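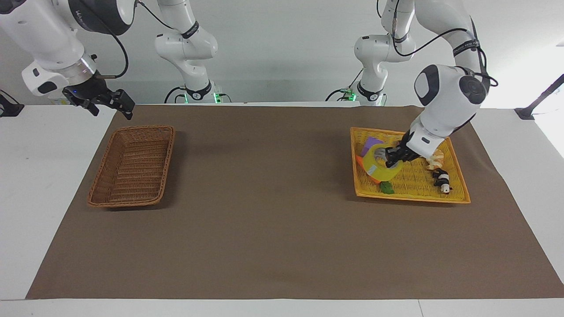 The Manipulation Group at Cendon has completed the first round of its remote-control teaching program. This thread sets out how the work was done, what we learned, and what will follow. (1/14)

The task is a simple transfer. An operator guides a two-arm robot to pick up small objects from one container and place them in another. Each full transfer is recorded from start to finish and becomes one demonstration for the robot to learn from. (2/14)

Operators work from a seated station facing the table. They hold a pair of hand controllers, one for each arm. The arms follow the operator's hands at a reduced scale, so a large movement of the wrist becomes a small one at the gripper. (3/14)

The round produced 145 demonstrations. Of these, 80 were recorded in the morning sessions and the remainder in the afternoon. Sessions were limited to 2 hours, with a break at the midpoint. (4/14)

The layout is kept plain. A brown paper mat covers most of the white tabletop, with a yellow woven tray on one side and a brown wicker basket on the other. The wide gap between the two gives the operator room to correct an approach before release. (5/14)

The objects were selected for their differences in shape. A curved, translucent, cup-like toy behaves quite unlike a flat purple piece, and a striped object lying at a diagonal calls for a turn of the wrist before the fingers close. Operators were asked to decide on the grasp before lowering the arm. (6/14)

Our written guidance on grasping is brief. Approach from above. Pause over the object. Close the fingers slowly and lift straight up. Where a grasp fails, the operator opens the gripper, rises to the pause height and begins again. The failed attempt stays in the recording. (7/14)

That last point was debated at length. Our earlier practice was to delete any demonstration that contained a missed grasp. The robot trained on those clean recordings had no example of how to recover, and it tended to repeat the same miss. Corrections are now kept and labeled. (8/14)

Zsófia Szűcs, who leads operator training, has revised the introductory course on the basis of this round. New operators will spend their first session moving the arms over a bare mat, with no objects present, until they can stop both grippers at a called height. (9/14)

She has also asked that operators rest the arm they are not using in a raised position, well clear of the containers. In early recordings the second arm drifted as the operator's free hand relaxed, and the robot learned the drift along with the task. We had not expected it to copy this so faithfully. (10/14)

Labeling is carried out in Jostalik, our in-house annotation tool. Each recording is divided into approach, grasp, carry and release. A second reviewer checks the boundaries. Disagreements were most common at the grasp stage – reviewers did not always agree on the moment at which an object was securely held. The definition has been rewritten and the affected recordings will be reviewed again. (11/14)

For comparison, colleagues at Nyitrai taught a similar transfer by hand, taking hold of the arm and leading it through each motion. Their operators reported that this felt more natural for a single arm. With two arms it proved tiring, and the operator's own hands often blocked the camera view. Both methods will remain in use. (12/14)

In July the program moves to its second round at the Grorkasar site. Container positions will be changed between demonstrations, and operators will be asked to alternate arms where the reach allows. The target for each operator is 77 accepted demonstrations. (13/14)

Groups planning a similar program may request our operator guidance and the revised labeling definitions through the Cendon program office. Requests should state the type of arm in use and whether teaching will be done by hand or by remote control – the two versions of the guidance differ in several places, chiefly in the sections on posture and rest periods. (14/14)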